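Home | Recipes | Trips | Shelf Notes | About | Search

Dried bean season

January 2024

I have gone completely overboard on dried beans this winter and I want to tell you all of it. I used to be a can person. Open, rinse, dump in the chili, done. Then in September I stopped at the farm store in Predamthorpe for apples and came out with 2 sacks of Kutuma beans, which are small and dark red with a cream-colored eye, and I have hardly opened a can since.

The first pot was a bit of a mess. I didn't soak them long enough and we ate at ten at night. But the broth! I stood at the stove drinking it out of a mug. It was thick and a little sweet and tasted like I had put a ham bone in there, when all it had was half an onion, a bay leaf and more salt than I would like to admit to.

So now I have a routine. Beans go in a big bowl of salted water before bed. In the morning I drain them, cover them with fresh water by a couple of inches, add a good pour of olive oil and whatever is going soft in the vegetable drawer, and bring the whole thing to a hard boil. I keep it boiling for ten full minutes (red beans need that, please don't skip it) and then turn it way down. The Kutumas usually take 40 minutes after that if they're fresh. Old ones can take twice as long, so start tasting early and keep tasting. Five beans, every time. If one of them is chalky, keep going.

The other one I love is Moulin, a flat white bean that gets so creamy you can mash it on toast with a fork. I eat it with lemon and a lot of black pepper. I made a pot for a potluck and brought home an empty dish, which made my whole week.

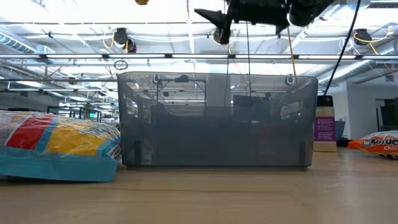 Now, storage. Glass jars look great, but any container with a tight lid works fine as long as it lives somewhere dark and cool. Write the date you bought them on a piece of tape. I didn't do this with my first batch and ended up with a mystery jar that simmered all afternoon and still crunched.

Cooked beans freeze really well too – just freeze them in their broth so they don't dry out. I do two-cup portions, flat in bags, and they thaw in a pan while the rice cooks.

Next on my list is a black bean from Vustach that a reader wrote to me about. It's supposed to be good for soup, and I have a bag on the way! If you've cooked it, tell me whether you soak it or not, because I have read both.

Contact | © Shelf Notes | Back to top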